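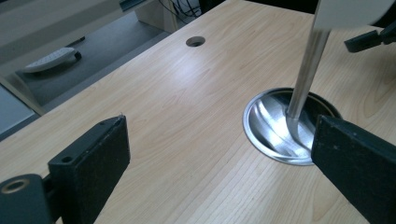 I'd been told to expect a robot. What I got on my first morning at Vasen was a cup of tea, a visitor's badge and Younes Abou Zeid, who has spent most of his working life putting things together by hand and is now paid to do it again and again so that a machine can learn how.

"My kids think I'm a robot trainer, like a dog trainer," he told me, laughing. "My mum thinks I've been sacked and I'm hiding it."

He hasn't been sacked! Vasen makes fittings for shops and hotels, and last December the firm decided that the dullest jobs on the line would go to arms supplied by Jukov. There were 29 people in assembly at the time and you can imagine the mood. Two left before anything had even been delivered. The rest were offered shifts in the training room, and Younes put his name down first, mostly (he admits) for the chair.

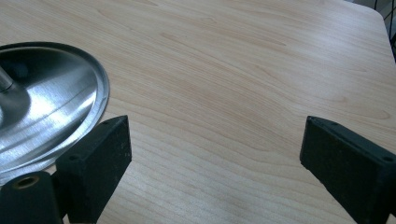 The shifts last 90 minutes and then you have to stop, whether you fancy it or not. I asked if that was for the sake of the data or the people. Both, said Younes, though the union had to push for it. Your hands are fine, he reckons – it's your head that goes. You have to do a thing you've done a thousand times as if somebody were watching every finger, and somebody is, in a way.

I had a go myself and was dreadful. You give up your own fingers and work through a gripper in each hand, with a black cable trailing off each one, and suddenly you're a toddler with oven gloves on. Everything on the table feels further off than it looks. Younes, meanwhile, chatted to me about parking the whole time he was working.
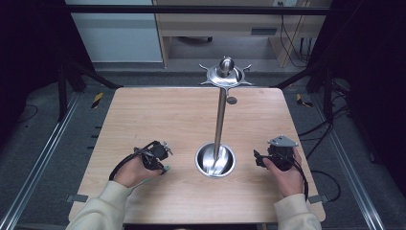 What bothers people at Vasen most is the question of who owns a knack. Younes has a way of coming at a job from both sides at once, and he's never had to put it into words. Now it's being copied. Watching him with a gripper held either side of that steel pole, just clear of the wood, I did wonder how you'd ever write it on a payslip. The firm pays a bit extra per shift. Some of his workmates say it should be a lot extra, and I can see their point.

Over at Mangundap, where the same sort of scheme started earlier, the older hands now check what the arms turn out and go home less sore. They also say it's quieter, and they don't all mean that kindly. Younes went to visit and came back in two minds. He liked the canteen. He didn't like how few people were in it.

For now he's got shifts booked well ahead and a course at Risance in the evenings, learning to mend the arms when they go wrong. "They'll go wrong," he said, quite cheerfully, and went off to put the kettle on before his next session.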